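Home | Topics | Unanswered | Tags | Members | Log in

Rolling restart on Felport drops requests even with draining turned on

Posted by Justinas Krūmiņa, Aug 20, 2018

We run a small online shop on Felport, four web nodes behind the built-in balancer. Deploys are set to rolling, one node at a time, with draining enabled. Each deploy still produces a burst of 502s. The last one gave us 139 of them in the balancer log, nearly all in the few seconds after a node was marked as draining.

Drain timeout is 90 seconds. Our slowest request is the checkout call and it finishes well inside that. The health check hits /status every ten seconds and passes. I've tried a longer drain timeout and it made no difference to the error count.

The requests that fail are mostly product pages like the one for our plain tees, so it isn't the heavy endpoints.

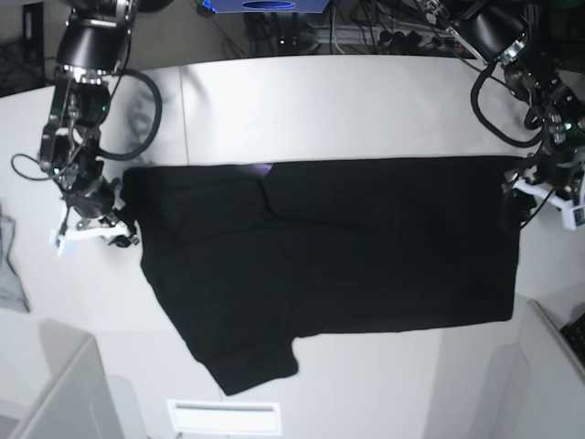 Black short-sleeve tee, laid flat

The app is a Node service started through a shell script. Is there some setting I've missed, or is draining just unreliable on this platform?

Tags: deployment, draining, load-balancer, 502

Ivars Raudsepp

Draining is probably fine. Look at the shell script. Felport sends SIGTERM to the first process in the container, which in your case is the shell. If the script runs "node server.js" as a child, the signal stops at the shell and your app never hears about it. Change the line to "exec node server.js" so that Node replaces the shell and gets the signal itself.

That alone won't clear all the 502s. The second part is keep-alive. The balancer holds idle connections to each node and reuses them. If your app closes an idle connection at the same moment the balancer picks it for a new request, you get a 502. Node's default keep-alive timeout is five seconds, and if the balancer's idle timeout is longer you will hit this race sooner or later. Set server.keepAliveTimeout in the app to something above the balancer's value.

Then in your SIGTERM handler:

1. Make /status return 503.
2. Wait for at least two health check intervals — 20 seconds in your setup.
3. Call server.close() and let open requests finish.
4. Exit with 0.

Keep the whole sequence under your drain timeout. We had the same trouble at Grinska and our handler was calling server.close() straight away.

mapleops

Just switch to blue-green. We moved off rolling in October last year and haven't looked at a drain setting again. Costs more while both sets are up but it's cheaper than the labour of chasing this stuff.

tward_k

Check your balancer version too. I had something similar on Zaruvier and an upgrade fixed it. Can't remember which release, sorry.

Comments

Justinas Krūmiņa: It was the shell script, plus the keep-alive. Added exec and raised the timeout, and the next deploy had three errors. I haven't done the 503 step yet.

Ivars Raudsepp: Do the 503 step, that should take care of the three.

pdl: Does exec still work if the script has to run migrations first?

Ivars Raudsepp: Yes — run the migrations as normal and put exec on the last line only.

Related
Health check passes but node is never added back
Rolling or immutable deploys for a small cluster
SIGTERM not received in container
Zariņš agent stops reporting after restart
Where to change the idle timeout on the Felport balancer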